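### 4.2 Standby load in shared kitchens

The second part of the survey dealt with small appliances that stay plugged in between uses. Meters were fitted at the socket in the shared kitchens of the Ullcombe and Sisell blocks and read at the end of July. Larger fixed loads (hobs, extractor fans, fridges) were left on the building circuit and are treated in Section 5. The method follows Faulkner and Henare, with one change: readings were taken per socket and not per extension lead, so that two appliances on one lead could be told apart.

Standby load was defined as any draw recorded while no heating element was on. Kettles without a display gave no reading above the noise of the meter and were dropped from the analysis. Toasters and toaster ovens were kept as separate classes, as their controls differ and residents use them at different times of day. Where an oven had a clock, the clock was left set as found.

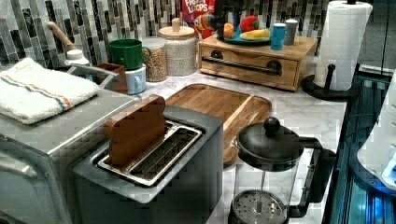

*Figure 4. A toaster beside a toaster oven with a folded towel on top.*

Does a low standby draw matter when the same appliance uses far more power in a few minutes of heating? Over a full year it can, as the draw runs at all hours while heating is short, and in lightly used kitchens the standby share of an appliance's total may be large.

The share was highest in the Sisell block, where several kitchens served only two residents. A toaster oven with a lit clock drew 4 W at rest in these kitchens, against an element rating of 700 W. At Ullcombe the same class of oven was in use most evenings and the standby share was lower, although the resting draw itself did not differ between blocks. Toasters with a mechanical lever drew nothing at rest.

Two limits apply. First, residents knew that meters were in place, and Goodwin has argued that this alone leads people to switch off at the wall more often. Secondly, five of the Ullcombe meters were reset during a power cut and their readings before that point were lost. The gap was not filled by estimate; the affected sockets were given a shorter record and weighted to match. Gilchrist's correction for supply voltage was applied to all remaining readings before the two blocks were compared.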